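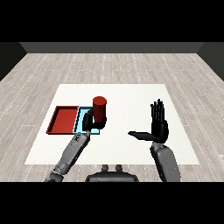

Putting things back where they live – a thread

1/ My aunt had a rule in her kitchen that nothing was allowed to be set down twice. If you picked up the scissors you used them and then you walked them home to the drawer, and if you set them on the side "just for a minute" she would look at you until you moved them. I thought it was the silliest rule in the world when I was small, and I've been thinking about it all week because I have finally, at my great age, started to follow it.

2/ It began with the move. Those of you who've been here a while will remember we left the Lanitz Road flat in April, and we have been living out of boxes ever since, in a house that is lovely and has (I am not exaggerating) one cupboard on the whole ground floor. One! It has the boiler in it.

3/ So for months everything lived on the kitchen table. Post, keys, the good tape, the bad tape, a bag of tulip bulbs that should have gone in the ground by now and which I apologise to every time I walk past.

4/ Then Kayode Danladi came to stay for a weekend. Those of you who know Kayode will know he can't sit still in another person's house. By the Sunday he had cleared the table and put out trays. Old tea trays, mostly, and a baking tin I'd given up on. Each one had a job, and he made me say the jobs out loud like a child learning the days of the week.

5/ One tray is for things that are leaving the house: library books, parcels, the casserole dish I've owed Mrs Odukoya since the summer (sorry, if you're reading, it's clean and it's coming). The other is for things that have just arrived and need me to do something about them. There were going to be 12 trays at one point but I put my foot down.

6/ What surprised me was how much I liked it. I'm a piler by nature. My mother was a piler, and her mother kept 18 years of Christmas cards in a piano stool. But there is something very restful about coming in with an envelope in your hand and already knowing where it goes.

7/ I've got a few things wrong along the way, mind you. I bought a set of stacking boxes from Clasus with lids, and lids were a mistake. Anything that goes under a lid in this house is gone until we next move. They're in the loft now with the winter coats, and I do need to go up and get the winter coats.

8/ The other mistake was giving everyone in the family a tray each. It lasted three days. My youngest filled hers with conkers and my husband used his as a tray, with toast on it, which I suppose I can't argue with.

9/ For anyone wanting to try it, start with the spot where you already drop things. Ours was the end of the table nearest the back door. I'd bought a very nice little shelf for the hall and we all sailed straight past it for two months – it has a fern on it now and looks much happier.

10/ And empty the leaving tray on the same day every week. Mine is bin night, when I've got my shoes on anyway. I take the lot out to the car and then it's the car's problem.

11/ Next job is the drawer. You all have the drawer. Ours came with us from Lanitz Road still full, taped shut, and I found a key in it yesterday marked "Winach" in my own handwriting. If anybody remembers what Winach was, please do tell me, I've been turning it over all morning.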